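Amrani paper mill open day: my visit in February

I have wanted to see inside the Amrani mill ever since I moved to this side of the valley, and this February I finally got my name down in time. They open to the public once a year, you have to book through the village library, and the places go quickly. I took the early bus from Britier, which drops you at the bottom of the lane, and walked up beside the river with my coat done up to the chin. You can hear the weir long before you see any buildings.

We were met in the yard by Siham Tazi, who runs the vat room and was our guide for the whole morning. She gave out aprons (take the offer, more on that later) and led us straight into the rag loft, right up under the roof. I had no idea how much of good paper is still made from cloth! There were sacks of old cotton sheets, shirt offcuts and linen tea towels, all waiting to be sorted. Buttons and seams have to come off by hand, because one scrap of nylon thread will show up as a hair in the finished sheet months afterwards. Two of the children in our group found this so satisfying that they had to be coaxed away from the seam-ripping.

From the loft you go down a very steep stair to the beater. This was the part I'd been looking forward to most and it was every bit as good as I hoped. It is a big oval trough with a heavy roller on one side, and the rags go round and round in water until they stop being rags. Siham had three jugs lined up, taken out at different stages, and let us put our hands in each. The first felt like wet laundry, the second like porridge, and the third was hardly there at all, just a sort of softness in the water. How long you beat it decides nearly everything about the paper. A short beating gives you something floppy and absorbent, good for blotting. A long one gives you a hard, crackly sheet that rattles when you shake it, and I now go round rattling every bit of paper I own.

The noise in there is tremendous, by the way. Bring something for your ears if you're sensitive to it. I wish I had.

Then the vat room, warm and steamy and smelling faintly of wet dog. Magdy Bennani has been making sheets here for 31 years and makes it look like nothing at all. He dips the mould, lifts it level, gives it a shake forwards and a shake sideways, and there's a sheet of paper lying on the wires. The shake is what crosses the fibres over each other, and if you miss it the sheet tears easily in one direction. We each had a go. Mine had a thick corner, a thin corner and what Magdy kindly called a "vatman's tear", a blob made when a drop of water falls off your hand on to the fresh sheet. He told me that at one time a sheet like that would have gone straight back into the vat. I asked if I could keep it and he laughed and said yes.

He works in posts of 50 sheets, each one laid on felt, and when the pile is done it goes into the screw press. Four of us pulled on the bar together. The amount of water that comes out is astonishing, and it comes out sideways, over your shoes. This is where the apron doesn't help you one bit. Wear boots. 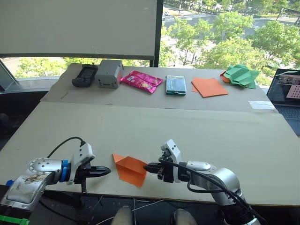

After the press the sheets are still damp, and they go up to the drying loft on the other side of the yard, where they hang in little bundles over ropes. The shutters can be opened or closed a slat at a time depending on the weather, and Siham says she checks them before breakfast and again last thing. Dry it too fast and the edges cockle. In February it can take a week, in summer a day and a half. I could have stayed up there for hours. The light comes through in stripes and the whole place rustles.

We had a break at this point, with mint tea and an orange cake that I would happily have travelled for on its own. The tea room is in the old counting house, and there is a ledger open in a glass case with the orders for one winter long ago: 694 reams of writing paper, most of it for a school supplier, and a single ream of blue sugar paper for a grocer. The handwriting is gorgeous. Do look at the margin, where somebody has tried out a new nib by drawing a very cross-looking hen.

The last part of the tour was the finishing room, and I'll admit I had expected it to be the dull bit. It was wonderful. Pouran Mousavi showed us sizing, where the dry sheets are dipped in warm gelatine so that ink will sit on top of the fibres and not spread. She had a sized sheet and an unsized one side by side and let us write our names on both with a dip pen. On the second my name turned into a caterpillar. After that comes glazing, with the sheets stacked between metal plates and run through rollers, and then everything is looked over by hand against a window. She can find a flaw by running her thumb down a stack, and proved it twice.

She also explained grain, which I had heard of and never understood. Machine-made paper comes off the roll with most of its fibres lying one way, so it folds crisply along the grain and cracks a bit across it. A hand-made sheet has far less of this thanks to the shake. If you've ever had a birthday card that refused to stand up properly, it was probably folded the wrong way. To find the grain, bend the sheet gently in each direction without creasing it, and go with whichever bends more easily. I have since tried this on envelopes, a bus timetable and the gas bill.

There is a shop, of course. I came away with a packet of the offcuts, which are sold by weight and are perfect for labels, and a small notebook bound on site in a paper they call Desum, a greyish cream with flecks of linen in it. The big watercolour sheets were beyond my budget, but they will let you feel them. A man from our group bought ten.

A few practical things, as several people have asked me. The tour starts at ten and ours finished a little after one. There are stairs everywhere and no lift, so the rag loft and drying loft are hard going if you have bad knees, though the vat room, the press and the tea room are all on the ground floor and you can do those on their own. Children are made very welcome and get to take a sheet home. It's cold in the lofts and hot by the vats, so layers. The bus back to Britier goes from the bottom of the lane at twenty past the hour, and there's a shelter, but the bench in it was wet when I was there. Parking is in the field by the bridge.

If you can't get a place on the open day, Magdy teaches a weekend course in spring and autumn where you make your own mould as well as the paper. I've put my name on the list for the autumn one. My wobbly sheet with the tear in it is pinned up over my desk, and it's already gone slightly wavy from the kettle.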